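Monthly checklist for the bedside-table cell, with my comments (December)
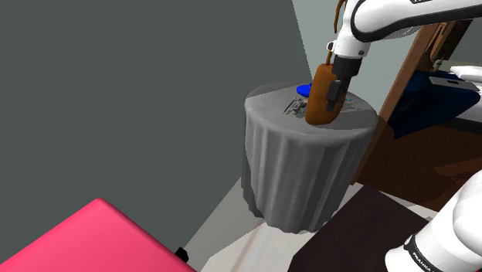
Could we please put the gripper fingers ahead of the software checks this time, asked the first reply when I passed the draft around, because a worn finger costs us a whole afternoon and a stale log file costs us nothing. Fair enough! Fingers have moved up, and the rest of the order is mostly what it was.

A bit about how I fill this in. I write OK, WATCH or FIX after each line and then ramble a little, and you're welcome to skip the rambling. The cell is the Franka arm with the draped round table, and the job is pick and place of small household things. The layout file is the Plemmont one, so please don't load the old Gesell room over it (I did that in the fall and spent a morning wondering where my table had gone).

1. Gripper fingers, both pads – OK
Open and close them all the way with nothing between them, then on a test piece. I look for one finger arriving before the other. This month they met nicely.

2. Grip on the tall brown piece – WATCH
The finger should lie flat along the side, straight up and down. If it leans, the piece tips when you let go. I ran 30 grasps and two of them tipped, both on the release. I've lowered the closing speed a notch and will run the same set again before I touch anything else.

3. Height over the tabletop – OK
Lower the piece until it only just touches, and read the contact force. Anything that jumps at touchdown means the table height in the file and the table height in the cell have drifted apart. Mine was a smooth little bump, lovely.

4. Clearance to the other things on the table – WATCH
The small blue one sits behind the brown piece and the silver metallic one lies off to its left, so an approach from the left has less space than you'd think. Come in from the right if you can. I'd like to add a keep-out box around the silver one, it has a fussy shape and the collision model for it is pretty crude.

5. Cloth on the table – FIX
The gray cloth is treated as a solid shape, pleats and all, and the ruffled hem is the part that gives trouble. The planner takes it for an obstacle on low moves. Yupanqui's patch is supposed to smooth that over but I haven't got it to load yet. Until then, no low moves near the hem, please.

6. Base and first joint – OK
Turn joint one slowly both ways and watch that the elbow stays clear of the wooden furniture on the right. The carved post is the tall bit, so that's what I check against.

7. Joint limits and soft stops – OK
Run each joint to its soft stop, one at a time. Wrist last. All seven stopped where they should.

8. Stop button and error recovery – OK
Press stop in the middle of a move, then recover, then do it again with a piece in the gripper. It held on both times. Error 911 popped up once after recovery and cleared on a restart of the controller – write it down if you get it too.

9. Logs and disk – WATCH
Keep the last 1000 runs and move the rest to the Penetti folder. We had 48 files with no end time in them, all from the same night, so I've set those aside until I've looked through them.

Still open from this round: the hem, the release on item 2, the keep-out box. If you change the closing speed, leave a note under item 2 with the old number so I can put it back.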